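10 May 2022
Soft goods and boxes, sorting bench notes

Continued from the sheet pinned by the door. Second pass through the mixed lot, this time with textiles taken out first and rigid items left where they were. On the first pass the boxes went first and the small knitted pieces ended up underneath everything, so the order is now reversed.

Blue checked cloth kept as the ground layer. It creeps when anything is dragged over it, and the near edge will not stay straight. Lift, do not drag. Tape from the Drollex roll holds the corners for a while but leaves residue, so I have stopped using it.

Categories as before: T (textile), R (rigid box), B (bag), S (small loose). Anything soft that could be a sock or a scarf goes down as T without further argument. The Papadakis list splits these into four, and we lost most of an afternoon to it in December. 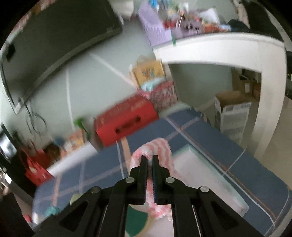

Pink and white striped piece, category T. Red box with slot handle beyond, category R.

Pile-backed and fuzzy fabrics need a deeper pinch than flat ones. Taken by the top layer only, they stretch before they lift. Taken through a fold, they come up in one piece, but the loose end hangs and catches on whatever is next to it. Clear a hand's width on each side beforehand.

Bags: the pink patterned one stays as B. The yellow box on top of it is logged separately as R. Do not log a stack as one item.

Ledge not started. Mixed small items there, mostly S, and the lavender box at the end of it. It wants its own sheet.

Log stands at 747 lines, of which 122 are T. 33 lines have no category and need going back over. 2 are duplicates, both struck out in pencil.

To do:
Ask Kimatwood for shallower trays, the present ones hide the bottom layer.
Relabel the Taven shelf, R and B are the wrong way round.
Wash the cloth.
Start the ledge from the left.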